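Flistent two-arm sorting cell, 7 months in. Long review, sorry

Reviewer: small parts resale and kit packing shop, four of us on the floor plus the office
Verdict: 4 out of 5. Would buy again, would do the first month differently

Writing this on my lunch so forgive the typing. I looked for a review like this before we signed and found only the sales sheets, so here you go.

What we do. Loose building bricks come in by the tote, mixed. We sort by color family first, then by shape, then pack refill kits for schools and a couple of therapy centers. Before the cell it was all hands. Sit at the bench, pick, drop, pick, drop, all day. I did it for years. Your thumbs know it.

What we bought. The Flistent bench cell, two arms, a gripper on each, wrist cameras, the Flolia software that teaches it. Came through Rusau, who also did the install and the training days. We already had trays and bins and kept them.

Setup. Quicker than I feared. In on a morning, moving by the afternoon, actual useful work took a good while longer. The arms bolt down fine. The cable run is ugly and still is. If your floor is uneven shim it BEFORE they calibrate, we had to call them back.

The part that surprised me was how much of the early work is people. You teach it by moving it through the job, over and over, with a person who knows the job. So our best sorter, Han-gyeol Myung, spent weeks off the bench, showing a machine how to do what she does. Management had not thought about what that does to output. Output went down. Then there was a row about targets, because the board on the wall still had the old numbers on it. Take the board down for the first month. Seriously.

Also pay. She was on sorter rate while doing what I would call training work. That got fixed in October after she asked twice and then asked with me standing next to her. She is now cell lead, proper title, proper rate. If you are a manager reading this, do that on day one.

What it does well
Plates and standard bricks. Two wide, long, flat, whatever. It grips the edges nice and square and it doesn't mind which way up they land. Color split is very good on strong colors. Purples against lavender was a mess to begin with, better after a software update, still not perfect under the old ceiling tubes. We changed the lights over the cell, helped more than the update did if you ask me.

Does not get bored at three in the afternoon. I do.

What it does badly
Tiny stuff. The little bits, one stud and under, it will chase them round the table. We pull those out by hand now before the tote goes over and that has become its own job, which I'll get to.
Curved pieces. Picks them, drops them, picks them. Sometimes fine.
Anything stuck together. Two plates pressed flat, forget it, needs a fingernail.
Clear trays. Ours are tinted see-through ones and Rusau did warn us. Works, but they wanted us on solid ones and I think they were right. We have not changed becuase we own a shelf of them.

Noise. Lower than I expected. A sort of whirr and a click. You can hold a conversation. The radio is back on, the real improvement in morale if you ask Dong-geon.

Purple run from this morning, so you can see the kind of parts I mean:

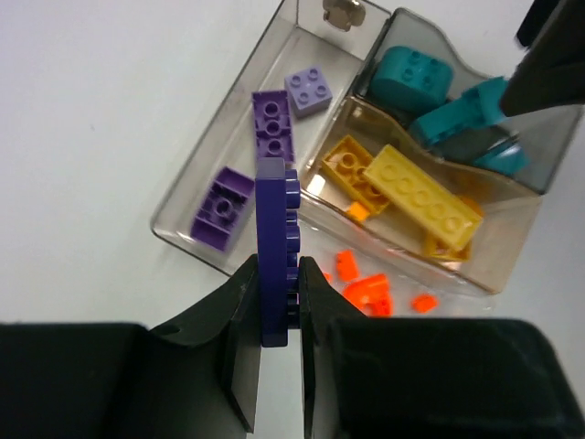 Wrist camera view. Long purple plate held on edge, tinted tray with purple, yellow and teal bricks behind it.

Plates like that one are its bread and butter. The small orange bits out on the table are the sort I was moaning about up top.

Now the people side, since that's what I would have wanted to read. Nobody was let go. We were told that at the start and it has held so far. But the jobs did change and not all in one direction. Two of the bench seats are gone. Dong-geon Wi went to packing and says he likes it, more walking about. I do pre-sort, meaning the tiny pieces and the stuck ones, and I'll be straight, it is the fiddliest work in the building now. The machine took the easy pieces. What is left for hands is the hard pieces, all shift. My wrists are better, my eyes are worse. We asked for rotation, swap every 3 hours between pre-sort, packing and minding the cell. Got it. Would not want to do this without it.

And minding the cell is a skill. New starters think it's sitting and watching. It's knowing from the sound that it is about to jam. The manual from Flistent is thin on this, mostly pictures of the stop button. We wrote our own sheet and taped it up.

Support. Rusau good, ring back same day. Flolia by email only and slow, one reply was clearly meant for some other customer. Spare finger pads took too long. Order extra with the machine, the pads go shiny and then plates slide.

Cost. Not allowed to say. More than the van, less than the roof. The office says it will pay back, I don't see those sheets.

Compared to. We also trialed a belt type sorter from Son before this. Faster, much louder, and it spat out anything not lying flat. Fine if all your parts are one family. Ours are not.

Would I recommend it. Yes if you have mixed parts and somebody patient who knows them, and you're ready to pay that person for teaching. No if you're hoping to plug it in and cut heads by the end of the quarter, you will get neither.

One star off for the spare parts and the manual. Will update if the pads issue gets sorted, they say there is a tougher version coming.

Edit: someone asked about cleaning. Dry cloth on the pads, end of every shift. Do not use the bench spray, it leaves a film. Ask me how I konw.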